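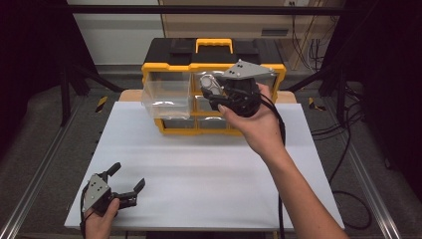 Oct 31, 2020

Went to the Voyle open day expecting to be sold something. Came home wanting to argue about drawers.

Quick background. Voyle teach robot arms to do small household and workshop jobs, and they do it by having people do the job first, with grippers held in the hands, over and over, all of it recorded. The project is called Ollon. Visitors got to have a go. I had mine after a queue and a bad coffee, and the job was opening a little clear drawer in a yellow parts organiser, the sort you keep screws in. Open it, shut it. Next one.

My first go was awful. You think you know how to open a drawer. You don't, or your fingers do and they never told you. Take away the fingertips, put two black blocks in their place, and suddenly you are looking for the handle like a man feeling for a light switch in a hotel. Took me 5 tries. The girl behind me, maybe twelve, did it in one and was very nice about it.

Now the argument. Tudur Pritchard, who I'd gone with, said in the car park that it was all a bit sad. Grown adults opening drawers so that a machine can watch. He has a point about the tedium. Mwanahawa Mbwambo runs the recording sessions and she told us they want 3012 good openings before they move on to anything with a lid. 3012! She does a fair few of them herself and her wrists ache by the afternoon. She said so quite cheerfully.

But sad? I dont see it. What would be sad is the other way, the one we've had for years, where somebody in an office decides how a drawer opens and writes it down as numbers, and the arm yanks every drawer on earth in exactly that fashion until it meets a stiff one. I spent a good part of my working life next to machines taught like that. They were strong and quick and thick as a plank.
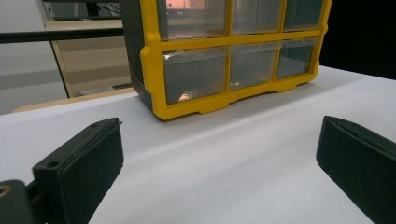 What I liked at Voyle was that the fumbling stays in. I asked Mbwambo if they throw out the bad goes and she said some, the hopeless ones, but a grab that slips and is put right is worth keeping. So mine may be in there. Good.

My grumble is pay and credit. The sheet by the door thanked the engineers and the sponsors, Irora and so on. Not a word for the people with the sore wrists. If the skill is coming out of somebody's hands then put their names up, and pay them like it's skilled, because I've tried it and it is. Anas Soliman from the engineering side said "fair comment" and wrote it down. We'll see.

Also, more chairs please. And somewhere to ask questions wihout shouting.

Next one is in June, apparently. Pritchard says he won't go. He said that about this one.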